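Release Candidate

The card arrived from Vellholm in a gray antistatic bag with no manual. Eduardo Yap signed for it, entered the serial number in the asset sheet, and carried it down to the test lab on the second floor. It was a full-height, double-slot accelerator with a passive heat sink and one auxiliary power connector. The part name on the shipping slip was Jia, stepping B1.

"Board power?" said Catherine Buchanan.

"Two hundred watts, according to the slip."

"And according to the board?"

"I haven't plugged it in yet."

She had a spreadsheet open. It had been open since May. The rows were workloads and the columns were cards, and the column for Jia had been blank so long that someone had shaded it yellow. Foltodov rented graphics capacity by the minute to customers who streamed games, transcoded video, or ran simulations, and it had to choose one card for the next three years of servers. Wirkico, the supplier they already used, had a quote on the table. The quote expired at midnight.

Eduardo seated the card in slot two of the test server, routed the power cable, and closed the lid so the airflow would be correct. The fans went to full speed, held there for the length of the self-test, and dropped. The card enumerated on the bus at the expected link width. He wrote that down.

The video tests came first. He started with one 1080p stream and added streams until frames dropped. The first drop came at stream 37, which matched the figure Vellholm had given them by phone. He ran it again with a different source file and got 37 again. Catherine typed it in and removed the yellow from that cell.

The simulation test took longer to load.

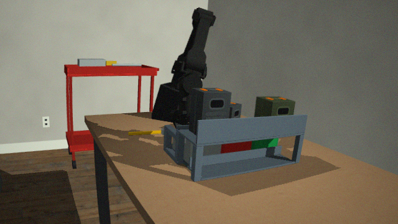 Simulated tabletop, robot arm and block rack.

"Frame time is fine," Eduardo said. "Nine milliseconds, flat."

"Power?"

He looked at the meter between the server and the wall, subtracted the idle figure, and looked at it again. "Three hundred twenty-three."

"That's the whole box."

"No. That's with the idle taken off."

Catherine rolled her chair over. The meter read to one decimal place and updated every second. It moved a little in the last digit and did not come down. The card's own sensor, reported through the driver, said 200 exactly. It said 200 on every line of the log.

"A sensor doesn't do that," she said.

"A clamped one does."

Lewis Mowat came in at six with his coat on. He managed the purchase and had been asked for an answer by people above him who did not want to hear about sensors. He read the log standing up.

"Could the fans account for it?"

"I fixed the fan speed before the baseline," Eduardo said. "Processor load accounts for part of it. I ran the same load with the Wirkico card to check. The same method gives me a number within a few watts of their rating."

"So it's the firmware."

"The firmware is reporting the limit in place of the reading. Whether the limit is also being ignored, I can't tell from out here. I'd need a riser with current sensing."

"Do we own one?"

"It's on the list."

Lewis called Vellholm on the lab phone and put it on speaker. Ekkachai Siriwan, their field engineer, answered from a car. He listened to the description without interrupting, then asked which firmware build was on the card. Eduardo read it out. There was the sound of a turn signal.

"That build shouldn't have left the building," Ekkachai said. "Power management is stubbed. It was for bring-up. Who shipped it to you?"

"Your name is on the slip," said Lewis.

"I can send you the right one tonight."

"Will it stream 37 at 200 watts?"

The turn signal stopped. "I would want to measure that," Ekkachai said.

Lewis thanked him and hung up. It was 7:40. He took off his coat and sat on the edge of the bench, next to the label printer.

The new build arrived at 9:15 as an encrypted attachment. Nyokabi Mushi, who had the night shift, verified the signature and flashed it while Eduardo ate a sandwich in the corridor, food being prohibited in the lab. The flash took four minutes. She power-cycled the server twice, as the procedure required, and started the video test from the top.

The sensor reading moved now. It rose with the load and leveled off at 198. The wall meter agreed with it to within the error of the method. The first dropped frame came at stream 24.

"Again," said Catherine.

Nyokabi ran it again. It was 24.

Catherine changed the cell. She entered the firmware build in the notes column, and the earlier result beneath it, and the wattage for each. Then she divided streams by watts for both cards and turned the screen so that Lewis could see it. The difference was in the second significant digit, in Wirkico's favor.

"And if they tune it?" he said.

"Then there will be another build, and we'll test that one."

He looked at the clock and asked her to print the sheet. She filled in the date field, 22 Nov 2018, and sent it to the printer upstairs. Eduardo shut the server down, waited for the standby light to go out, and pulled the card. The heat sink was still too warm to put back in the bag, so he set it on the mat and went to find the return form.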